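Nachgiebiges Schließen (Robotik)

Als nachgiebiges Schließen bezeichnet man in der mobilen Manipulation ein Verfahren, bei dem ein zweiarmiger Roboter eine Tür oder Klappe nicht auf einer fest vorgegebenen Kreisbahn bewegt, sondern dem Widerstand des Scharniers folgt und seine Bewegung fortlaufend daran anpasst. Bekannt wurde der Begriff durch das Projekt Hiker, in dessen Rahmen das Verfahren vor allem an kleinen Haushaltskühlschränken untersucht wurde, einem Gegenstand also, der jedem Menschen so vertraut ist, dass man leicht vergisst, wie viel Fingerspitzengefühl in seiner täglichen Bedienung steckt.

Hintergrund

Wer mit einer vollen Schüssel vor dem offenen Kühlschrank steht, stellt sie hinein und drückt die Tür zu, meist ohne hinzusehen. Für eine Maschine zerfällt dieselbe Handlung in eine ganze Kette von Teilaufgaben: Der eine Arm muss das Gefäß waagerecht halten und über der Ablage ausrichten, der andere muss frei bleiben und die Türkante finden, und beide dürfen einander im engen Raum vor dem Gerät nicht in die Quere kommen. Ältere Ansätze vermaßen dazu vorab die Lage des Scharniers. Das gelingt recht gut, solange das Gerät gerade steht und sich nicht verschiebt, führt aber schon bei kleinen Abweichungen zu Verspannungen zwischen Greifer und Tür.

Verfahren

Gelernt wird aus Vorführungen, bei denen ein Mensch beide Arme fernsteuert. Aufgezeichnet werden die Bilder einer Kopfkamera und der Kameras an den Handgelenken sowie die Gelenkstellungen der Arme. Die Kopfkamera liefert die grobe Lage von Gerät, Tür und Gefäß, während die Handgelenkkameras den Bereich zwischen den Greiffingern erfassen, den die Arme von oben gesehen oft verdecken. Aus beiden Quellen sagt das Modell jeweils einen Abschnitt von 10 Bewegungsschritten voraus und verwirft den Rest, sobald die gemessene Kraft vom erwarteten Verlauf abweicht. Gerade dieses Verwerfen, so unscheinbar es klingt, gilt als der eigentliche Beitrag der Arbeit.

Ergebnisse

Der in Premitz aufgenommene Datensatz umfasst 3.340 Vorführungen. In der abschließenden Erprobung wurden 648 Durchläufe gewertet, von denen 106 abgebrochen werden mussten, überwiegend beim Absetzen des Gefäßes und deutlich seltener beim Schließen selbst. Eine spätere Nachbildung unter dem Namen Tenico kam mit einfacheren Greifern zu einem ähnlichen Bild. Die Auswertung nach Văduva, die Fehlversuche nach der Phase ihres Auftretens ordnet, hat sich seither auch für verwandte Aufgaben bewährt, etwa für Schubladen und Backofenklappen.

Grenzen

Schwierig bleiben glänzende Gefäßränder und helle Innenwände, an denen sich Tiefe nur schlecht schätzen lässt. Auch Türen mit starker Magnetdichtung bereiten Mühe, weil die Kraft auf den letzten Zentimetern sprunghaft ansteigt und das Modell dies gern mit einem Hindernis verwechselt.

Aufnahmen der Versuche
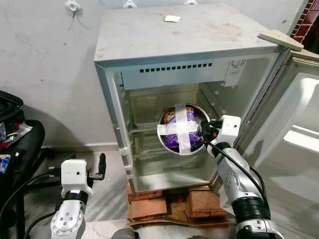 Gefäß im rechten Greifer vor dem geöffneten Gerät

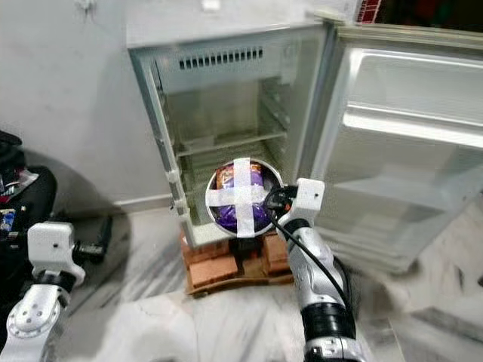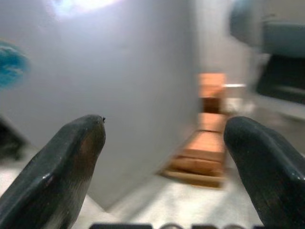

Blick einer Handgelenkkamera zwischen den Greiffingern hindurch
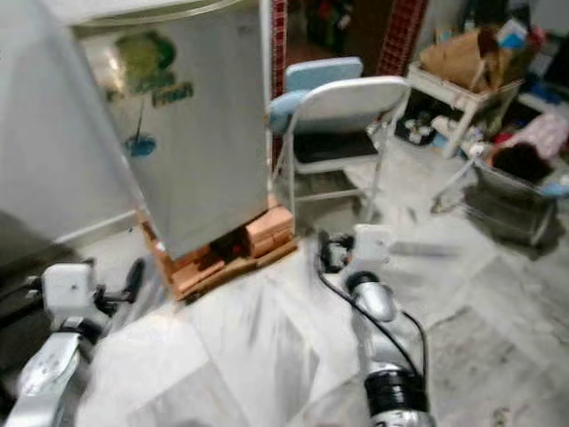 Warum wird die Tür nicht einfach mit einem kräftigen Stoß geschlossen?

Ein Stoß lässt sich zwar leicht ausführen, danach aber kaum noch korrigieren. Ragt etwa ein Gefäß ein wenig über die Ablage hinaus, trifft die Tür mit voller Wucht darauf, und ein leichtes Gerät kann dabei verrutschen. Beim nachgiebigen Schließen bleibt der Greifer bis zuletzt an der Tür, sodass die Bewegung bei unerwartetem Widerstand anhalten und ein Stück zurückgenommen werden kann.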